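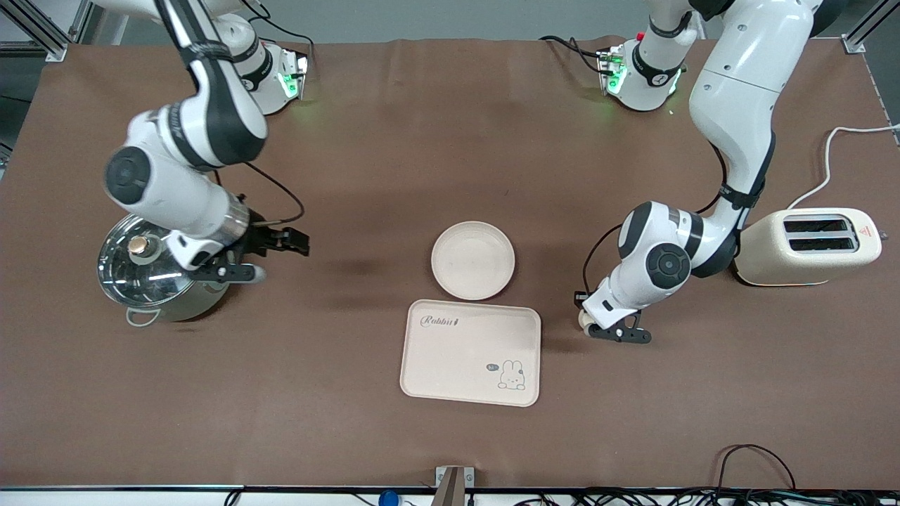
棕色桌布上的不锈钢锅、圆盘和米色烤面包机

本网站使用 Cookie 保存您的语言和登录设置。继续浏览即表示同意。

发件人：Suryani Oei
收件人：干豆与杂粮邮件列表
主题：Re: 豆子煮不软，是豆子的问题还是水的问题

Washington，各位：

先把原信贴在下面，后加入列表的人可以对照着看。我隔了一阵子才回，是想先在自己家把几种办法都试一遍再说。

> Washington Andrade 写道：
>
> 大家好。我九月搬到 Dravmont，海拔刚好 1000 米。以前住在海边，黑豆泡一夜，第二天煮一个多小时就能吃。到这里以后，同样的做法煮了三个小时，豆皮开了，里面还是粉硬的，咬下去有颗粒感。
>
> 豆子是从 Stikden 买的，袋子上没有采收年份，只有一个保质期，还很远。我一共买了黑豆、白腰豆、鹰嘴豆三种，三种都不好煮，鹰嘴豆最差。
>
> 我的做法：冷水浸泡过夜，倒掉泡豆水，换新水，大火烧开转小火，盖着盖子煮。盐最后放。有一次煮白腰豆的时候一开始就下了番茄，那一锅最硬。
>
> 自来水我查过供水公司的年度报告，总硬度写的是 373 毫克每升（以碳酸钙计）。我不知道这算高还是算低。
>
> 想请教三件事：一、是不是海拔的缘故；二、听说盐会让豆子变硬，是真的吗；三、有人说加小苏打，加多少，会不会有味道。
>
> 另外我不太想买高压锅，厨房小，没有地方放。如果实在没有别的办法，我再考虑。
>
> Washington

按你的三个问题来答，中间会插一些你没有问到的。

先说水。373 是很高的硬度。我在 Nokthorpe，这里的水也硬，烧水壶几个星期就一层白的，但数字比你那边还低不少。水里的钙和镁会跟豆子细胞壁里的果胶结合，果胶变得不容易溶解，细胞之间就分不开，吃起来就是你说的那种粉硬。水越硬，煮得越久也未必有用，因为煮的过程中水在蒸发，钙还留在锅里，你中途再添自来水，等于又加了一份。

所以我的看法是，你那里首先是水的问题，其次是豆子的年份，海拔排在第三。

要验证很容易。拿一小把鹰嘴豆分成两份，一份用自来水泡、自来水煮，另一份从泡到煮都用低矿物质的瓶装水。买水的时候看标签上的钙含量，不要只看"天然""纯净"之类的字。有些矿泉水的钙比自来水还高，用来煮豆子反而更糟。两份用一样大的锅，同时下，隔一段时间各捞一粒出来捏。我做这个比较的时候，瓶装水那份已经可以压成泥了，自来水那份中间还有硬芯。

如果两份一样硬，那就是豆子太老，换一袋再说。

滤水壶能不能用，列表里以前吵过。普通滤芯能去掉一部分硬度，新滤芯效果明显，用久了就差很多。Britta Ehlers 那次说她的滤芯用到第三周，滤出来的水烧开以后又有水垢了。你那边水这么硬，滤芯消耗会更快，要是只为煮豆子，不如直接买几桶低钙的水放着。家里装了离子交换软水机的话，水里的钙换成了钠，煮豆子是好煮的，不过要不要喝、要不要拿来做饭，看机器说明和自己的身体情况，我不替别人决定。

先把自来水烧开放凉再用，也有一点作用。暂时硬度那部分会沉下来，小心倒上面的清水，锅底那一层不要。永久硬度去不掉。你的报告里如果把这两项分开列了，可以看一下比例。

再说海拔。1000 米的地方，水大概在摄氏九十六七度沸腾，比海边低三度多。对豆子来说有影响，时间要拉长，但是单凭这一点，不至于从一个多小时变成三个小时还不熟。Sandrine Royer 以前在 Boyer 住过几年，那里比你高得多，她说在那边煮鹰嘴豆基本离不开高压锅，小扁豆和去皮的豌豆瓣用普通锅还可以。你的海拔处在中间，我觉得不必急着买。

锅盖要盖好，留一条小缝防止溢出来就行。火不用大，水面一直有小泡就可以，大滚只会把豆皮冲破，里面不会熟得更快。

有一个例外必须说清楚：红腰豆。红腰豆生的时候含有较多植物血凝素，没煮透会让人呕吐腹泻。泡过之后把水倒掉，换新水，先大火滚煮，至少十分钟，我自己在高一点的地方会煮到半小时，然后再转小火煮软。不要把生的红腰豆直接放进慢炖锅用低温档炖。白腰豆含量低一些，我也照同样的办法处理。你这次买的三种里有白腰豆，所以提一句。

第二个问题，盐。盐让豆子变硬这个说法流传得很广，我母亲也是这样教我的。我后来改成泡豆的时候就放盐，结果豆皮更软，破皮也少。道理跟上面说的是同一件事：钠离子会把豆皮里一部分钙和镁替换掉，果胶就松了。我的用量是一升水放一平汤匙盐，泡够时间以后把盐水倒掉，冲一遍，再用新水煮。煮的时候也可以放一点盐，比平时做汤淡一些。最后才放盐，豆子里面是没有味道的，只有汤咸。

盐水泡豆，时间不用太长。我试过最长的一次是 13 个小时，放在厨房台面上，天气凉，没有问题。夏天请放冰箱，室温下水面起细泡、闻着发酸，那就是开始发酵了，我会倒掉。鹰嘴豆可以久一点，黑豆有八个小时就差不多。

Corentin Ferrand 不同意我这个做法，他认为黑豆用盐水泡过之后汤色变浅，味道也薄。这一点他说得对，黑豆的颜色确实会跟着泡豆水走掉一部分。他的办法是黑豆不泡，直接下锅，水多放，时间拉长。他那边水软，可以这样。你那边水硬，不泡直接煮，我估计会很痛苦。想保留颜色，可以短泡，四个小时，倒水的时候心里有数就好。

第三个问题，小苏打。有用，而且对硬水特别有用。碱性环境里果胶分解得快，一部分钙也会沉淀出来。问题在于量很难把握，放多了有肥皂味，豆皮烂成糊，还会损失一部分维生素 B1。我的用法有 2 种：

一种是放在泡豆水里，一升水放四分之一茶匙，泡完倒掉冲净，煮的时候不再放。味道基本吃不出来。

另一种是煮的时候放，一锅只放一小撮，用指尖捏的那种量。做鹰嘴豆泥我会这样做，反正要打成泥，皮烂了更好。做沙拉或者要整粒上桌的，我不会在煮的时候放。

铝锅不要用小苏打煮，锅会发黑。不锈钢和搪瓷没关系。

接着说你没问、但是信里写到的番茄。那一锅最硬，一点也不奇怪。酸会让果胶稳定，豆子在酸性汤里几乎停在原地。番茄、柠檬汁、醋、酒，还有罐头番茄膏，都要等豆子完全软了再放。糖蜜也一样，糖蜜又酸又含钙，传统的烤豆子要烤那么久还能保持整粒，就是靠它。所以要是哪天你煮过头了，豆子眼看要散，倒是可以早点下番茄。

怎样算完全软：捞五粒，不要只捞一粒。五粒都能用舌头顶着上颚压碎，中间没有颗粒，才算好。同一锅里的豆子熟的时间差别很大，老豆和新豆混在一袋里的时候尤其明显。尝到有一粒硬的就继续煮，再过一刻钟再捞。

关于豆子的年份。干豆存放久了，尤其是放在又热又潮的地方，会出现一种怎么煮都煮不软的情况，泡水以后看上去也涨开了，煮起来就是硬。保质期说明不了这件事，保质期讲的是能不能吃。Stikden 的豆子我没有买过，不评价，你可以写信去问采收年份，肯回答的卖家一般都还不错。店里如果有散装，看看翻动快不快，摸一摸豆子表面，皱得厉害、裂纹多、袋底碎屑多的，我不买。

买回来以后密封，放在阴凉的地方，不要放在灶台上方的柜子里。我以前就一直放在那里，图拿着方便，一袋白腰豆放了两个夏天，后来煮了整整一个下午，最后拿去做了堆肥。现在都放在走廊的柜子里，每个罐子上用铅笔写买的月份。

已经买了的老豆子也不是完全没有办法。小苏打水泡过夜，低钙水煮，煮软为止，打成泥做汤底。口感谈不上好，做汤吃不太出来。

高压锅的事。如果上面这些都试过，鹰嘴豆还是不行，那就买一个小的，不必买大的。里面的水和豆子加起来不要超过锅的一半，豆子会涨，也会起沫，沫子堵住排气口是有危险的。滴几滴油可以压住泡沫。时间请看你自己那口锅的说明书，高海拔一般要比说明书上多加一点。煮完让它自然降压，不要放气，急着放气豆子会全部爆开。

存放也顺便写一下。我一次煮一公斤，分装冷冻，连汤一起冻，豆子要没在汤里，露在外面的会变干发白。每份的量正好是一个罐头的量，这样照着食谱做的时候不用换算。冷藏的话我三四天之内吃完。热豆子不要整锅放着慢慢凉，摊到浅盘里凉得快。

煮豆的汤不要倒。白腰豆的汤可以代替高汤，鹰嘴豆的汤浓缩一下能打发。用了小苏打煮的那种汤我会倒掉，味道不好。泡豆的水一律倒掉，浇花也别用盐水泡过的那种。

建议你先做一次这样的组合，别的都不改：鹰嘴豆，盐水泡一夜，泡豆水里加四分之一茶匙小苏打，冲净，低钙瓶装水煮，不放酸的东西。一个半小时的时候开始捞来尝。要是软了，下一次把小苏打去掉，再下一次把瓶装水换成烧开放凉的自来水，一次只改一样，这样你就能知道在你那里哪一样最要紧，不必每次都买水。

我自己在 Nokthorpe 试下来的结果是盐水泡加瓶装水就够了，小苏打只有做泥的时候才用。每个地方不一样，我的水没有你的硬。

结果请发回列表，好坏都发。列表存档里关于硬水的信，前前后后都是几个人在说自己家的情况，水质报告的数字很少有人附上，你这次附了，对后来查的人有用。Sandrine 如果看到这封，请补一下你在 Boyer 用高压锅煮鹰嘴豆的时间，我记得你发过，但是找不到那封信了。

还有一件小事：上个月有人问小扁豆要不要泡。不用泡，挑一下石子，洗净直接煮。绿色小粒的那种硬水里也会慢一些，多等十分钟就是了。

Suryani

最后更新：九月
分享 13 · 评论 2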